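Bustcombe Parents Board > Home and Storage > Sorting crayons: by color or all in one box?

aounhill
Posted 9th July

Hello all. We moved from Vurndale in the spring and I am still putting the children's drawing things in order. At the moment all the crayons live in one big biscuit tin, 187 pieces if I count the broken ones. My daughter is 4 and she turns the whole tin over each time she wants one red. I would like to sort them by color into small open baskets. Does somebody do this already, and does it last longer than a week?

mill_lane_8
We did it with jars, one color in each jar. It was pretty for a few days. After this my boys put everything in the nearest jar and I was the only one who sorted. I went back to one box and I don't regret it.

grurnetti
I don't agree with mill_lane_8, sorry. Jars are too deep, a small child cannot see what is at the bottom. With low baskets it is another thing. The mistake is also to make too many groups. Three is enough for the start: reds together, blues and purples together, and the rest. My two sort by themselves before dinner and they treat it like a game.

A table with a pale wooden top is good for this, because the dark crayons show well on it. Spread them out first in small groups and put the baskets on one side. 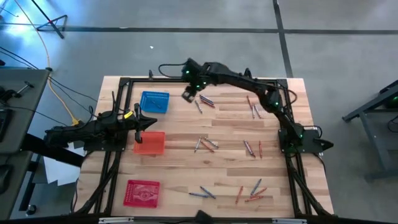
How many baskets do I need for a child of preschool age?

Three baskets are enough at the beginning, and you can add one more when the child puts the colors right without help.

mill_lane_8
And where does the gray go? And the brown? With three groups you have one basket which is only "the rest", and this is again my box, only smaller.

grurnetti
Yes, the rest is a mixed basket, I admit it. But a child looks for gray maybe once in a month and for red every day. I prefer that the red is easy.

tall_kettle
I am between you two. We sort by kind: wax crayons in one basket, pencils in the second, felt pens in the third. Colors inside are mixed. For drawing at school they need to know the kind anyway. One warning about baskets with holes — the thin broken ends can fall through and you find them later on the carpet. Put a piece of paper on the bottom.

aounhill
Thank you, the paper is a good idea. About the purple: mine has some crayons that are between gray and purple, and under the lamp I can't decide myself. In which group do you put them?

grurnetti
Draw a short line with it on white paper, then you see. The outside of the crayon is often darker than the mark it leaves.

mill_lane_8
Or let the daughter decide. She is the one who must find it again. Also throw away the ends shorter than a thumbnail before you begin, it is almost 8 years that I tell this to my husband.

aounhill
I will try with three baskets until the end of July and write again. The tin I keep for the moment.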